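Keeping the doorstep safe: what I do at home

I used to answer the door to anyone. Then a lad with a clipboard kept me talking on the step one April evening while his mate tried the side gate, and I've been a bit of a bore on the subject ever since. My neighbour Vira Onyshchenko has asked me to write my tips down so I'll stop repeating them over the fence (fair enough!).

Start with the gate. Ours on Lasden Road had a latch any child could lift, so I put a bolt at the bottom as well as the top. Use long screws, and drill small pilot holes first or the wood will split on you like mine did. A drop of oil in spring and it slides for the rest of the year.

Next, the chain on the front door. Get one, use it, and check the screws go into solid frame and not just a bit of old filler. Mine pulled straight out when I gave it a tug, which was a lovely surprise. I scraped the holes clean, glued in matchsticks, left it overnight and put the screws back in. It's been solid ever since.

If somebody shouts at you or threatens you in the street, don't stop to argue. Go into a shop or knock at a house with the lights on, and ring 999 if you feel you're in danger. Afterwards write down everything while it's fresh: the car, the colour, any bit of the number plate, what was said, word for word if you can stand it. I keep a pencil on a string by the phone for exactly this. Pens dry up. Pencils don't.

Keys next. Please don't leave them on the hall table where they can be hooked through the letterbox! Ours live upstairs at night, in the same spot every time, so we could find them in the dark if there was a fire.

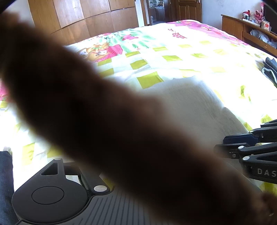
A bright quilt in the bedroom.

Lights on timers are cheap and I swear by them. I have two, one in the front room and one on the landing, set to go off at slightly different times so the house doesn't go dark all at once. When we went to see Sneha Uniyal and her new baby we were away 12 nights, and I just changed the times a little before we left and asked next door to take the post in.

Last thing, the side window. A frosted film on the glass stops people peering in and it goes on with soapy water and an old bank card. Wet the glass far more than you think you need to, start at the top and push the bubbles out to the sides. Trim the edges with a new blade. My first go had a crease right down the middle, so buy a bit extra.

Posted Apr 10, 2022. Next time I'll be doing squeaky hinges.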